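Mixing Near-Greys for a Wall Hanging
Project report, Colour and Surface module
Caoimhe Heffernan
23 March 2023

Aim

The task was to design a painted cloth hanging for the stairwell at Fokholm using greys only. I wanted to find out how far a grey can be pushed towards another colour before people stop calling it grey, and whether soft changes between close greys would still be visible on cloth.

Materials

I used Zaltport fabric paint in white, black, ultramarine, yellow ochre and a dull pink. The cloth was Gosa cotton, washed and ironed before use. All the mixing was done in 400 ml pots with lids, as the paint forms a skin if it is left open. I made 6 test panels and kept a written note of each mix on the back in pencil.

Black and white on their own gave a grey that looked bluer than I expected. Adding a little ochre moved it towards green. This greenish grey became the base for all the panels, and the other tints were mixed from it so that they would sit together.

Tints within a grey

My first panels were too strong. The blue area looked like a blue square on a grey cloth, with a line all the way round it. What I was after was a difference that only shows when one tone is next to another. 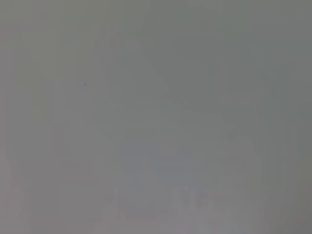
Fig. 1. Pale greys with a slight green cast, bluish low down and faintly pink-beige at the lower left.

The bluish part in Fig. 1 is only a touch cooler than the greys next to it, and its edges are not sharp anywhere. To get near this I cut the ultramarine down to a few drops per pot and worked the edge with a damp brush while both paints were wet. The warm corner was easier. Pink mixed straight into the base went muddy, so I added it to white first and then stirred that into the base.

The vertical bands were done with a wide brush, pulled from top to bottom in one go. Bands painted in short strokes showed a mark at every join. I gave each panel two coats and let the first dry overnight.

Depth of tone

The second set of tests dealt with how dark the middle of the hanging could be. My tutor thought the pale version would disappear on the stairs, where the only daylight comes from a high window. I mixed a darker olive grey by adding black and more ochre to the base, and put it across the centre with lighter grey on either side.

The side strips were kept different from each other, a pinkish grey on the left and a paler bluish grey on the right. With the same grey on both sides the panel looked like a border had been added. The dark area needed an uneven outline, as a neat circle drew too much attention. 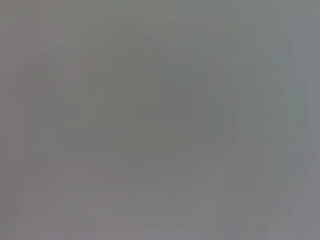
Results

The panels were pinned up on the stairs and looked at from the bottom step and from the landing. The pale ones could be read from the landing but looked plain from below. The panel with the olive grey centre held up from both places. Under the electric light the pink strip was clearer and the blue one almost vanished.

Two panels were spoiled. One had too much water in the paint and puckered along the top, and the other was folded before it had dried.

Changes for the final piece

The blue will be made slightly stronger to allow for the electric light. I will stretch the cloth on the Eglītis frame before painting and leave it there until the second coat is dry. The final piece is to be hung in July, and the pencil notes for each mix will be kept with it in case it needs touching up.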